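Policy lets go of the cup too early when the wrist camera sees a bright background

Sang
Posted 06/08/2021

Hi everybody, and thanks in advance for reading, I know I go on a bit. We have a two-arm setup learning to put plastic cups on a wire dish rack. I trained on 189 demonstrations, and the policy picks up a cup nicely, carries it over, and then opens the fingers well short of the rack. It's worst with the light blue cup, held by the wall with one finger inside the mouth. 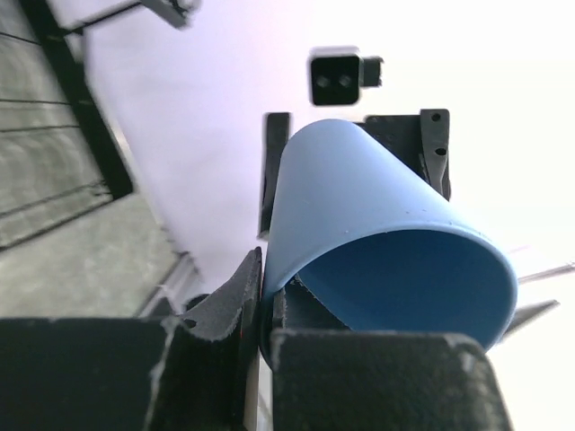

My first guess was exposure. I locked it on both wrist cameras in May and it helped a little, but I still get the early release on maybe one run in five. The policy predicts chunks of actions and I run each one to the end before asking for another. Should I be collecting more data, or is something off in my control loop?

Cakau

Oh, I feel for you, I lost most of a spring to this! Before you collect anything, plot the gripper command next to the measured gripper position for a few failed runs. The starts vary a lot, with cups on their sides and mugs in between, so people drive the arms at different speeds and the release lands at a different time in every demo.
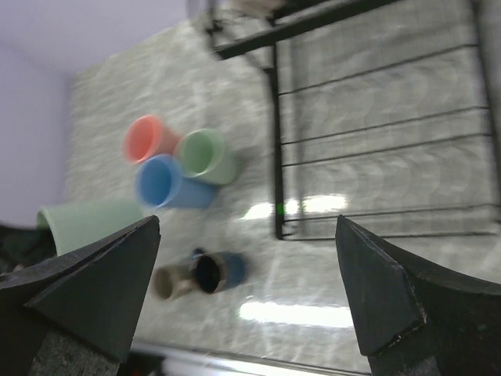 Running a whole chunk blind means an open command predicted too soon gets carried out no matter what the camera sees later. Try executing only the first part and replanning, and blend the overlapping predictions for the joints. Don't blend the gripper channel, though. Averaging open and closed gives you a half-squeeze, and a plastic cup will slide right out of that. 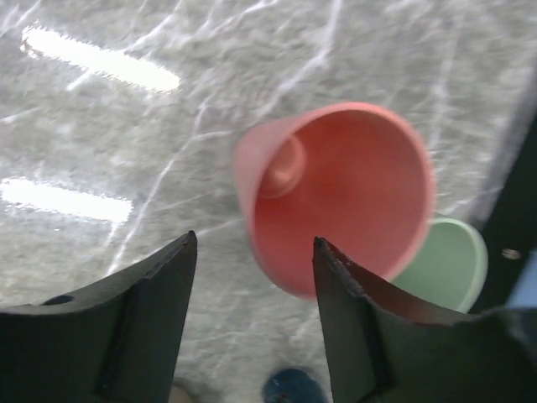
Drasunell wondered whether the timestamps had been checked first, as a wrist stream that lags the joint states by 2 ticks looks just the same in the plots. That's fair, and it's a quick thing to rule out.

Senan Ó Súilleabháin

Agree with the above. Also feed in the fixed camera if you aren't already. With both grippers in close around one cup, the wrist views lose track of the rack, and the outside view still has it.

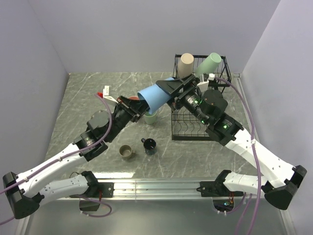 I'd give each camera its own encoder and drop one at random in training, so the policy can't lean on a single view. More demos might help too, but fix the timing first.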